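The Handling Job After the Machine Arrives
Opinion
Dec 18, 2025

When Ospina Provisions announced in April that part of the fruit preparation at its Widby kitchen would be done by robot, the public discussion went straight to the number of jobs. The company answered in the same terms. No position would be cut, it said, and the 14 people on the preparation line would keep their hours. That promise has been kept, and the company deserves credit for it. The promise also left a great deal unsaid, and it is the unsaid part that employers, labor representatives and local governments should now examine.

A job can survive on paper and change almost completely in practice. Before the Tirer system was installed, a preparation worker at Widby washed, sorted, trimmed and portioned fruit for catering trays. The work was repetitive and hard on the wrists. It also rested on judgment. Workers decided which fruit went on a tray, which went into a mixed cup and which was thrown out, and they made those decisions by touch as much as by sight. New employees learned by standing next to experienced ones, and the usual training period was 10 shifts.

Under the present arrangement, the robot lifts and places the fruit, and the worker prepares the station, watches the work and steps in when the system stops. Supervisors describe this as a move to higher-skilled duties. In some respects it is. Several employees have been trained to adjust grip settings and to clear faults without calling a technician, and their pay grade was raised to match. Others have been given little more than a stop button and a log sheet.

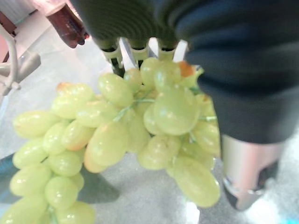 Soft produce remains a demanding test for any machine of this kind. A bunch of grapes has no fixed shape, its weight shifts as it is raised, and the quality of the fruit varies within a single stem. A grape with a small brown mark may be perfectly good to eat, or it may be the first of several that are not. Someone must still decide. The question is whether the person who decides will have the time, the authority and the practice needed to decide well.

Practice is the point most often missed. Judgment of this sort is kept up by daily use. A worker who handled fruit for years before the change can supervise the system with confidence, having learned what to look for. A worker hired next year will not have that background unless the employer sets aside hours for manual preparation. Such hours will appear in the accounts as lost output. They should be entered as training and protected from the pressure to meet a daily target.

Pace is a second concern. The target for the line is now 127 trays per shift, up from 100 before installation. The physical strain of lifting and trimming has gone down, and employees say so readily. The strain of attention has gone up. Monitoring requires a person to be alert for long periods in which little happens and then to act quickly. Rest breaks at Widby were designed for tired hands, and the schedule has not been revised.

Uris, the industry forum to which Ospina belongs, is preparing guidance for members that plan similar installations. The draft deals at length with food safety and equipment maintenance, and gives one paragraph to staffing. We urge the forum to expand that paragraph into a full section. It should ask each employer to write down which decisions remain with workers, how those workers will be trained once the present staff has retired, and how the gains from higher output will be shared. It should also ask that workers be consulted before the equipment is chosen, when their advice can still affect the layout of the station and the order of tasks.

None of this is an argument for removing the equipment. Few of the people on the line want to return to the old routine, and their wrists are a good enough reason. They ask that the new job be described accurately, paid accordingly and reviewed again after a full year of operation. Ospina has agreed to the review in principle. It should now set the terms in writing and publish the results.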